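Table Care and Tidy Desk Questions
Cladura Help Pages: Tables, Tops and Baskets

We get a lot of mail about pale tabletops, and a good deal of it asks the same handful of things in different words, so we've gathered the answers in one place. Take your time, skip around, and if your question is missing you can write to the Dunmore shop at any hour and somebody will get back to you, usually by the next afternoon.

Why does the grain on my top look different from the one in the showroom?

Pale wood-look tops vary quite a bit from one to the next, and even from one end of the same top to the other. You may find long straight streaks in one spot and then, a hand's width over, the big nested arches that people call cathedral grain. Neither is a flaw, and both will look stronger or fainter depending on your lamp and the time of day. We'd ask you to live with a new top for a week or so before deciding you don't care for it. Plenty of folks who wrote to us grumbling about the arches have written again to say they set their coffee next to them every morning and have grown rather fond. 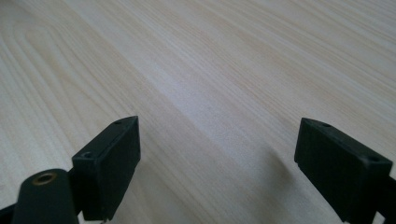 Mine came with all the swirls at one end, a customer in Graltitz wrote to us, and I simply turned the table around so they'd be by the window, and now the plain end is where I do my paperwork. We think that's a fine solution, and we've passed it along many times.

How should I clean it day to day?

A soft cloth, barely damp, and then a dry one right after. Wipe along the grain. If something sticky has dried on, lay the damp cloth over it for a few minutes and go have a cup of tea, and it will generally come up with no scrubbing at all. Please stay away from scouring pads and anything gritty. We're often asked about vinegar, and we'd say leave it in the kitchen.

Do I need coasters?

For hot mugs, yes please. For a cold glass on a summer day, it's a kindness to the table, but we won't scold you.

Where do I keep the cloths so they're handy but not all over the place?

In a low basket, right on the table or on a shelf close by! We are great believers in the low basket. The sides should be short enough that you can drop a cloth in without looking, and the open weave lets a little air through, so a cloth that goes in slightly damp has a better time of it than it would in a drawer. Our own woven style is the Nustska, item 819, but any woven basket of a modest size will do the job. A small label on the rim helps in a house where more than one person does the tidying — otherwise the basket slowly fills up with pens, batteries and takeout menus.

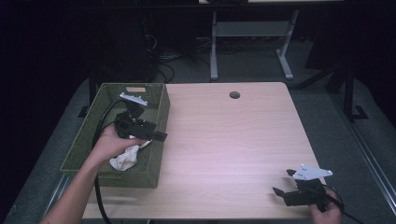 Olive-green woven basket with a white cloth inside, on a pale wood-grain table.

Should I fold the cloths?

Only if you enjoy it. Clean ones do stack nicely when folded, and we'll admit to liking the look of that, but a cloth in use can be dropped in any old way. Wash them once a week or so, without fabric softener, which leaves a film that ends up on your tabletop as smears.

What is the round hole near the back of my table for?

Cords. Feed the plug down through it, and your lamp or charger cord stays off the working part of the top. Put the cord through before you push the table against the wall (we have all done it the other way, crawling about with a flashlight). If you'd like a cap for the hole, ask for part 321. They come in packs of 6, which is more than most homes need, so you might share with a neighbor.

There's a bright patch on my top. Has it faded?

Quite possibly it's just the light. Pale surfaces throw back a great deal of it, and a section facing the window can look nearly white while the rest looks creamy or a touch pink. Go back in the evening, with the lamp on, and look again from the other side. If the patch has moved, it was the light. If it stays put, send us a picture and we'll have a look.
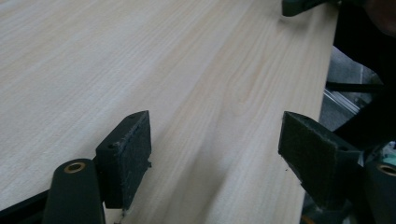

Pale grain with wavy figuring, brighter toward the upper left.

Can I sand out a scratch?

Please check first what your top is made of. Solid wood can be sanded lightly along the grain and refinished. Veneer is thin and goes through faster than you'd believe, and laminate shouldn't be sanded at all. For a small scratch on either of those, a color-matched wax stick is the gentler way. Try it somewhere out of sight first.

How do I order a replacement basket or cap?

Write to the Dunmore shop at Box 3719 with the item number and how many you'd like. Orders for Graltitz go out with the regular delivery, and in March we close for stocktaking, so allow a little extra time then.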